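Okley Kitchen Words

A word list and short-note collection covering how people write down recipes for themselves, as opposed to how cookbooks do it. Version 3. Maintained by Dehua Liang, mostly in January, when it is dark and there is soup.

What's in it

3,680 lines taken from handwritten recipe cards, typed up one line per row. Each row has the line as written, a cleaned-up version, a card number and a column called "mood," which seemed like a good idea at the time.

Files

cards.csv: the main table
units.csv: 70 units of measure, including "glug," "the blue cup" and "enough"
splits.txt: which cards go in train and which in test
OLD_do_not_use.csv: people keep using this one

How the cards were typed

All 900 cards were typed by hand at a table, one at a time. Spelling was kept. "Tumeric" stays "tumeric." Where a word could not be read, the row has a question mark in square brackets. Where a whole card could not be read, it was left out, with one exception: card 18, which is either a plum cake or a letter to a landlord. Opinions are welcome by email.
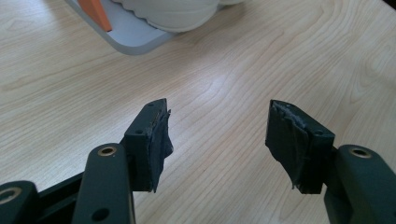 Tabletop, pale wood with wavy grain.

Cleaning

The cleaned column expands short forms (t, tsp, teasp.) and fixes obvious slips. It does not try to fix the recipes. Several would not survive contact with an oven, and one bread has no flour in it. Earlier versions ran everything through Nendeo, our own cleanup script, which changed "dash of salt" to "- of salt" in every file it touched. Nendeo has been retired. Its replacement is called Kun and has so far broken only the fractions.

Known problems

Butter is overcounted. Some cards list it twice, once in the ingredients and once in the margin with an exclamation point.
Oven temperatures come with no scale given. Good luck.
The "mood" column has three values and two of them are "fine."
Cards from the Prakley box share a lot of text, as that family copied the same dumpling recipe out again every few years and changed only the amount of pepper.

License

Free to use, including for money, though it is hard to see how. Please credit the Okley list and don't publish the dumplings under your own name.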